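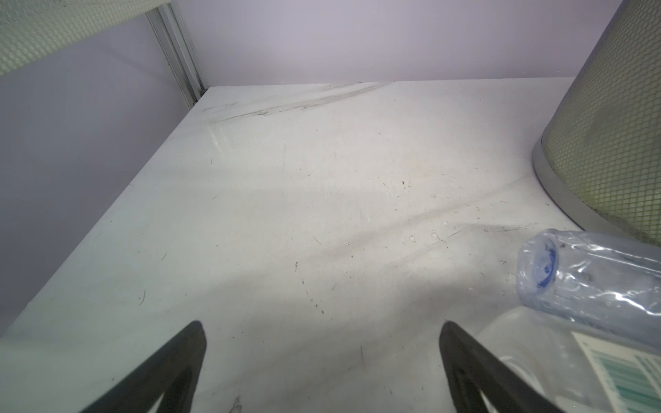
Lyle Whitfield wrote in to say that baking soda took the gray scuffs off his white worktable but left the surface dull, and he wants to know what he should have used.

Baking soda is a mild abrasive. On a matte top it does little harm, but on anything with a shine, a firm rub will show. Start with the weakest method and stop when the mark is gone.

Dish soap and warm water
A few drops in a bowl, soft cloth, wipe, then dry. This takes care of grease and most pencil.

White eraser
Good for rubber marks and the dark lines left by tool handles. Brush the crumbs off before you wipe or they smear.

Rubbing alcohol
For ballpoint and marker. Put it on the cloth, not on the table, and try it under the edge first. Keep it off painted wood. Open a window and keep it away from flames.

Melamine sponge
Works on nearly everything, but it is a very fine sandpaper. Wet it, squeeze it out and use light strokes.

Fine sandpaper
Only for bare wood or a painted top you plan to repaint. I used 3000 grit on a gloss shelf in January and the haze is still there.

Lyle's dull patch may come up a little with car polish, applied thin and buffed after 5 minutes. If the finish is worn through, polish won't bring it back.

Purificación Vallejo asked about glue drips. Let them harden, then lift them with a plastic scraper held nearly flat. An old store card will do. For wood glue, lay a damp rag over the spot first and leave it until the glue turns cloudy.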